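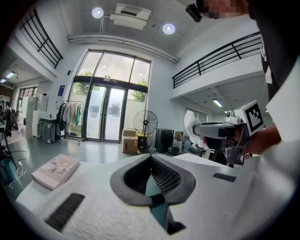 挑高门厅的夏季整理：玻璃门、落地扇、电线和零散物品

4月　文：Sze-wing Lau

两层挑高、正面整片玻璃的门厅，采光好，但热空气积在上部，灰尘落在门框横档上，进出的人又习惯把手里的东西随处一放。下面按处理顺序写：先高处，后玻璃，再地面。顺序颠倒，擦过的地面还要再擦一遍。

一、高处除尘

黑色金属门框比白墙更容易显灰，尤其是横档上沿。用伸缩杆加微纤维套，干擦，不喷水。灰尘遇水成泥，会顺着竖框往下流，干后留下浅色水痕，在黑色涂层上很明显。

操作时从最高一道横档开始，单方向推，不来回。每推完一道，把套子取下翻面。伸缩杆全部拉出后前端晃动大，不要用它去够门框附近的壁挂设备，线缆接口容易被碰松。设备外壳等梯子架好后用干布擦，梯子必须放在门扇开启范围之外，并把门锁上。

够不到的高窗不要勉强，室内一侧每年请人做一次，室外一侧随外墙清洗。

二、玻璃上的告示和胶痕

纸张用透明胶带直接贴在玻璃上，朝阳面几个月后胶层会发黄变硬，撕下时基材和胶分离，残胶留在玻璃上。处理步骤：

1. 吹风机中档，距玻璃一掌左右，沿胶带长边缓慢移动，胶变软即停。不要对着一个点吹，玻璃局部受热不均有开裂风险，夹层玻璃和贴膜玻璃一律不用热风。
2. 从一角掀起，与玻璃面保持很小的角度，慢拉。角度大容易断。
3. 残胶用棉片蘸异丙醇敷2分钟，再用塑料刮片推掉。金属刮刀只用于确认没有贴膜的玻璃。
4. 中性清洁剂洗一遍，刮水器收干。

异丙醇易燃，使用时开门通风，远离插座和正在运转的电器。不要让它流到门框的密封胶条上，胶条会发硬。我们试过Hamex的柑橘类除胶剂，对新胶有效，对晒过一个夏天的旧胶要反复两三次，且必须再洗一遍，否则有油膜。

重新张贴时改用静电贴膜袋或无痕胶点，只点四角。双开门的告示放在同一高度，避开拉手，不要跨越门缝。告示过期即撤，不要在旧的上面叠贴。

三、玻璃擦洗

选阴天，或者太阳不直射门面的时段，例如早上七点以前。玻璃发烫时清洁液干得比刮得快，会留弧形痕。

水里加几滴洗洁精即可，多了起泡，反而难收。涂布用羊毛套，收水用橡胶刮。刮之前先用干布擦出上边缘一条干带，胶条从干带起步，水不会倒流。每刮一道擦一次胶条，相邻两道重叠三分之一。下边框积水用旧毛巾吸净，积水长期不处理，黑色金属框的接缝处会起泡掉漆。

胶条用钝后把它抽出翻面再用，两面都钝了再换。Girard的替换胶条可以自己裁长度，两端比金属槽各长出一点，边角才收得干净。

四、落地扇的摆放和清洗

落地扇放在门前，用法分两种情况。

室外比室内凉（清晨和入夜后）：门打开，风扇退到室内，朝室内吹，把外面的空气带进来。扇头离门口留出一段距离，贴着门框放，进风量反而小。

室外比室内热（午后）：门关上，风扇只做循环。扇头略微上仰，让上部热空气和下部混合。挑高空间里这样做不会降低平均温度，只改善体感，上部有可开的窗时同时打开，效果才明显。

不论哪种，底座不得占用出口通道，门扇开启时不能碰到网罩，电线不得横穿门口。确实需要横穿时用扁平压线槽，两端固定，每周检查有没有翘起。人走以后把风扇移到墙边。

清洗周期按使用强度定，门口位置灰大，每天开的话4周一次：

断电，拔插头。松开网罩卡扣，前网取下。拧叶片锁紧帽时注意，多数机型是反牙，顺时针松开，先看帽上的箭头。叶片和网罩用温水加中性清洁剂洗，不泡，不用钢丝球。电机外壳只用软刷和干布，散热孔里的绒絮用吸尘器小头吸出。全部晾干后再装，装好用手拨一圈，无擦碰声再通电。低速运转几分钟，有摆动说明叶片没有推到底。

五、充电器和散线

白色充电线放在地面上，走过的人看不清，这是门厅里最常见的绊倒原因。原则是线不落地。

充电器固定在一处，靠近插座，高于地面30厘米以上。线长超出部分绕成直径不小于手掌宽的圈，用魔术贴扎带，不要用橡皮筋，橡皮筋老化后粘在外皮上。绕线时不要在接头根部打折，断芯几乎都出在那里。

不用的充电器拔下来，线和插头放在一起，扎带上写明用途。Clostico的壁挂线盒容得下一只小充电器和一条短线，再多就盖不上，不建议硬塞。

六、书、袋子、容器

书不要斜搭在别的东西上，书脊受力不均，时间一长书口会歪。浅色封面还怕两样：日晒和手汗。玻璃门正对的台面不适合长期放书，浅粉、米色一类的封面褪色尤其快，而且只褪朝上的那一面。临时放就平放，书名朝上，当天归架。封面沾了指印，覆膜的用微潮的布擦后立刻擦干，不覆膜的用白色软橡皮轻擦，先在封底试一小块。

塑料袋揉成一团占地方，也分不清里面有没有东西。处理办法：抖开，确认已空，压平排气，纵向对折两次成长条，从底部卷向提手，提手绕一圈收口。沾过食物或潮湿的袋子不收，直接处理。门厅里留几只够用，多余的放到厨房。不要挂在门把手或设备支架上，开门的气流会把它吹到风扇的进风侧，薄袋会吸在网罩上，电机负荷上升。

深色小容器适合收钥匙、扎带、胶点这类零件。规定一只容器只装一类，装满就清，不加第二只。容器放在台面里侧，外沿留空，便于擦拭。

七、白色台面和墙面

白色台面用微潮的布擦，顺序从里到外。橡胶件、黑色脚垫长期压在白色面上会产生迁移色斑，呈黄褐色，清洁剂去不掉，只能预防：中间垫一层纸板或毛毡，隔一段时间挪动位置。

白墙上的小标牌周围常有一圈灰印，用干的海绵块轻擦，不要磨到标牌表面的印刷。标牌松动时重打膨胀螺丝，不要用厚胶补，厚胶受热会下滑。墙面局部黑痕用2,000目砂纸轻磨只适用于亮面漆，哑光漆磨过会发亮，改用同色补漆。

读者补充：Thérèse Penner来信指出，门底有毛刷条的，刷条里的细沙要先吸掉再擦玻璃，否则开门时沙子被带到刚擦过的下沿。已按此改了我们自己的顺序，毛刷条放在高处除尘之后、玻璃之前。

最后更新：4月

联系编辑：Urasden家务笔记编辑组，来信请注明栏目名　｜　版权归Urasden所有，转载请先联系　｜　返回顶部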